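Havov Kitchen Bench: a simulated kitchen for comparing grippers, arms and controllers

Version 2, page updated 2024-05-07

If you have ever tried to compare two grippers on real kitchen appliances, you know how the week goes. One door hinge loosens, the light changes, the microwave gets nudged over a little, and by the end you can't say which gripper did better. Kitchen Bench gives you the same kitchen every single time. You load your arm, pick a task, choose a controller and run it as often as you like.

We love this thing and use it every day. Dulce Carrillo built the first version as a side project to settle an argument over finger length (the argument is still going), and it grew from there. Version 2 has 33 tasks, most of them dealing with doors, knobs, handles and buttons. Those are the jobs where a gripper's shape really shows. Picking up a block from a flat table is easy for nearly everything we've tried. Getting a boxy hand in close to an over-the-range microwave, with a cooktop below it and a cabinet next door, is a whole other sport!

The microwave tasks are our favorites for a first comparison. There's a keypad to reach, a door to work around and a turntable inside, so you find out quickly whether your wrist has enough room to turn and whether the forearm gets in its own way. Knife block, wooden bowl and the rest of the counter stay in the kitchen during these runs, and your arm has to live with them.

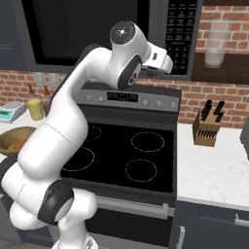
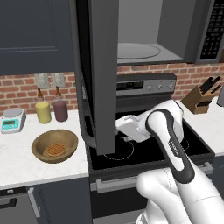

Microwave tasks in Kitchen Bench: the gripper in front of the keypad (first picture) and near the open door (second picture).

What you can swap

Grippers: parallel-jaw hands in three finger lengths come ready to use, plus a suction cup. Bring your own model if you have one. Aisyah Khoo's import guide walks you through contact surfaces and friction, and it's worth reading even if you've done this before — a badly set fingertip can make a good gripper look hopeless.

Arms: six-joint and seven-joint models are included. The base can be moved, turned or raised between runs, and the position is saved with your results.

Controllers: joint position, joint velocity and end-effector control, all switchable from the same menu. You can also connect your own over the network.

Cameras: place as many as your computer can handle. Wrist and fixed views can be recorded together, and any saved run can be played back from a new angle later.

How comparisons work

Pick a task and two setups. Kitchen Bench runs each one 200 times with matched starting positions, then puts the results side by side: success rate, time taken, contact force and every bump against something that wasn't the target. Click on a failed run and it opens at the moment of failure. That last feature was a request from the Brotthorpe lab, and now we can't imagine working without it.

Good to know

Liquids are not simulated. Soft food is treated as solid pieces, and very thin handles can still cause some jitter with the fast physics setting. Use the fine setting for those tasks — it's slower, but the contacts are much cleaner.

Works with Zudard controller files. Support for the Villaseñor hand is planned for September.

Included: simulator, 33 tasks, sample controllers, import guide, comparison viewer.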